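Notebook, cold chain and thaw study, February

Entered by P. Cocco. Second half of the Zollus adjuvant work, continued from the previous book. Rosario Barbieri has the first half and the freezer log.

Purpose today: finish the freeze-thaw series on the Ferraro lots and decide whether the 7-day hold stays in the protocol.

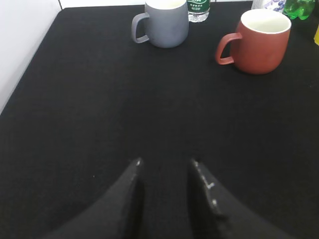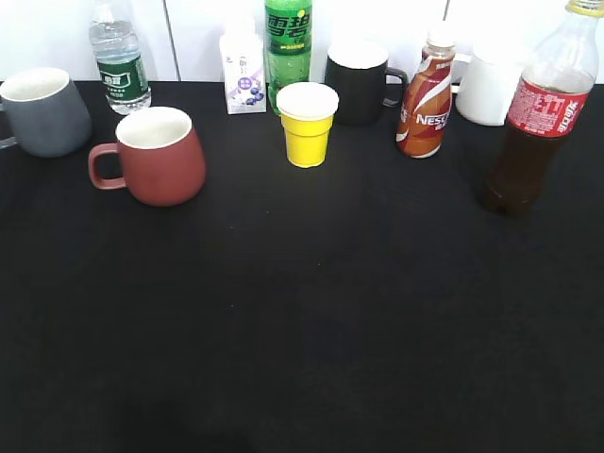
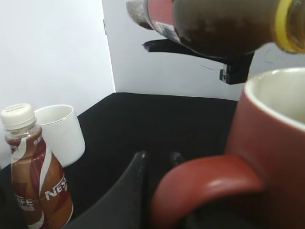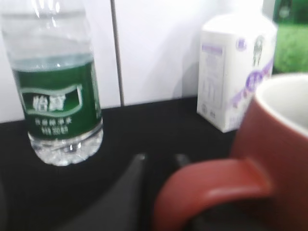

Reading time: 3 min

Starting point. Seven vials left from the Ferraro lot, all single-dose fill, all from the same tray. Vial 6 has a scuffed label and I can't confirm the fill position from it. Kept in the set, flagged in the sheet.

Thaw. Moved the tray from the freezer to the 2-8 cabinet at 8:10. Probe in the dummy vial, not in product. Crossed zero later than in the last run; the cabinet was fuller than usual because the Plasia buffer delivery was put on the same shelf. Should go on the lower shelf. Left a note on the door.

Inspection after thaw, against black and white panels. No visible particulates in six of the seven. Vial 3 had a faint ring at the meniscus that went away on gentle inversion. Recorded as pass with comment. I don't like "pass with comment" as a category but the form has it.

Do not vortex. The written procedure still says "mix well," and two people have read that two different ways. Proposed wording: invert slowly ten times, rest upright, inspect. Rosario to approve or change.

Particle size. Ran each vial in triplicate on the light scattering instrument at Tultinthorpe - slot from 10:30, instrument free at 10:50. Standard came in at the expected value before and after. Mean diameter by cycle is in the sheet. Short version: cycles one and two overlap with the unfrozen control, cycle three has a shoulder on the large side, cycle four is clearly broader. The shoulder was there in the previous lot too, but one cycle later. Either the lots differ or the freezer ramp did. Need the ramp trace from Rosario before I say which.

Binding assay. Plate layout as page 34 of the previous book, with the control columns moved away from the edge. Diluted in assay buffer, incubated, washed, read once. Recovery after one cycle was more than 80 percent of control in every well. Cycle four is lower and the replicates spread out, so I would not quote a number from it. Row G had a bubble in one well, excluded, marked on the printout.

The blocking step was run long. I was on the phone with receiving about the buffer shipment and the timer had gone off. Background is not raised compared with the last plate, so I kept the data. If anyone repeats this, use the bench timer and not the one on the reader.

7-day hold. Material held at 2-8 after a single thaw looks the same on sizing as material read on the day of thaw. Binding for the held set is on the next plate. If it agrees, the hold stays. If it doesn't, we cut to same-day use and the clinic pack insert needs a new line, and that goes through Zollus, with the delay that implies.

On the clinic side, a site that takes a vial out, changes its mind and puts it back in the freezer has used one cycle. The current instructions say not to refreeze. Our data say one cycle is tolerated by the assay we have. Those are separate statements and I would keep the instruction as it is. The binding assay tells us about the antigen and very little about the adjuvant, and the sizing data are where the change shows first.

Deviations
Cabinet load, as above.
Blocking time, as above.
Pipette for column 1-6 was one week from its calibration date. In date, noted anyway.

Still open
Ramp trace for the Ferraro lot (Rosario).
Wording for the mixing step.
Second binding plate, held set. Coat tonight, run tomorrow morning.
Ask Plasia whether the new buffer lot has the same preservative. Certificate doesn't say.
Spare dummy vial for the probe, the septum on this one is worn out.

RB, added 4:40: ramp trace found. Set point was right but the hold at the nucleation step is missing from the third cycle on. Program was edited, I don't know when. That may account for the shoulder. Would repeat cycles three and four before anything goes to Zollus.

PC: agreed. Not enough vials from this lot, will have to request another tray.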